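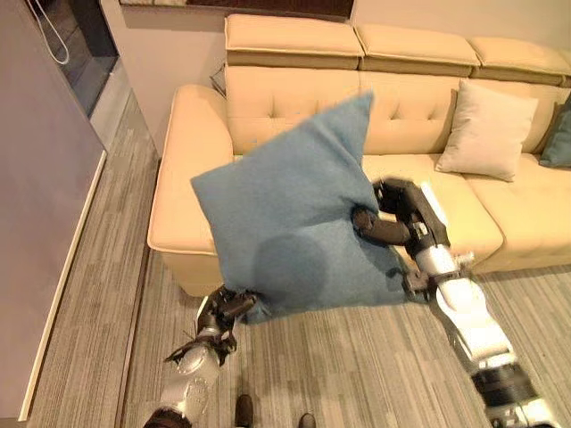
The Vemthorpe curbside swap is back, and I for one have been saving up junk for it since last summer. The town put the notice up on its website in June 2021, and it's short, so let me fill in what I know.

It runs for 2 days in August, the same as before, on every street between the river and the old Flesto plant. You put out what you don't want by 6 in the morning, and anybody can walk by and take it. Whatever is still sitting there on the second evening gets picked up by the town trucks. Last time 678 households signed up, and my street looked like one long yard sale with no price tags (I came home with a bread box and a lamp I still haven't found a shade for).

A few things are different this year. You have to sign up ahead of time, either online or at the front desk of the library, and they'll give you a green card to tape to your mailbox. No card, no pickup! I missed that line the first time I read the notice, and so did my neighbor across the way, so please go read it again.

Mattresses are out. So are paint, tires and anything with a gas tank.

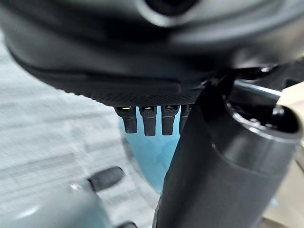
Couches and armchairs are still fine as long as they're dry, and the notice asks people to throw a tarp over them overnight if rain is expected. I'd add that you should check down the sides first. I once gave away a perfectly good set of house keys that way and had to go knocking on doors to get them back.

The trucks are coming from Admasu Hauling again, and the town has set aside 3000 dollars for the extra runs. Drevasa, the thrift store on Mill Road, will take clean dishes and books that don't find a home, but you have to carry those over yourself and they don't want encyclopedias. I asked. They were very nice about it.

Sign-up closes when the cards run out. I got mine already, and I'm still hoping somebody puts out a lampshade.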